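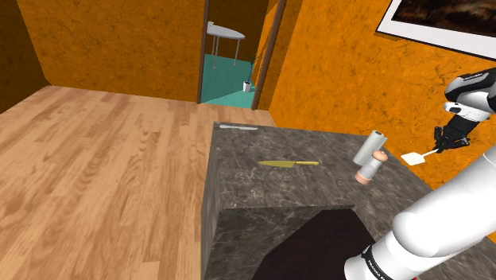

Marble island against the orange plaster walls.

Pricing the Old House: What Listing Ads Say and What Buyers Pay

By Kátia Figueiredo
Jan 20, 2018

We use cookies to improve your experience. By continuing to browse this site you agree to our cookie policy. Accept

I picked this topic because my parents spent all of last fall house hunting, and I got stuck reading the listings out loud in the back seat. Every house was "charming." One of them was charming and had no furnace! So when our housing economics class had to choose a project, I already knew what I wanted to ask — do the words in a real estate ad have anything to do with the price the house sells for?

My partner was Sebastião Miranda, who did most of the computer work (thank you, Sebastião). We collected 258 listings for single-family homes that had already sold, all in the older part of town. We threw out the ones with no final sale price or with an ad shorter than one sentence, and that left us with 200. The oldest house in the set went up in 1886 and its ad never mentions the year at all, which I still can't get over. I'd put it in giant letters.

For each listing we wrote down the asking price, the sale price, the square footage and the number of days on the market. Then we ran the ad text through a little script Sebastião wrote on his Unix account. It turns everything lowercase and spits out a word list, and I went through that list by hand and sorted the words into three groups: condition words (updated, new roof, as-is), feeling words (cozy, charming, dream) and plain facts (bedrooms, lot size, garage). Sorting took me most of October. Is "spacious" a feeling or a fact? We argued over that one for a whole lunch and finally called it a feeling.

The plain-fact ads came closest to their asking price. Houses with a lot of feeling words tended to sell for less than they asked, and they sat longer too. I was ready to announce that "cozy" costs you money, but our teacher pointed out that the cozy houses were also the smallest ones, and once we compared only houses of similar size most of the gap went away. So that was a humbling afternoon.

Condition words held up better. Ads that named a specific repair did well even in the smaller houses, and "as-is" did just what you'd expect.

There are problems with all of this. We only had one neighborhood, and the same few agents wrote a lot of the ads, so we may have been measuring their habits as much as anything. I also sorted every word myself — next time I'd have both of us do it separately and compare. Sebastião wants to add the spring sales and run the whole thing again, and I told him yes as long as he does the sorting.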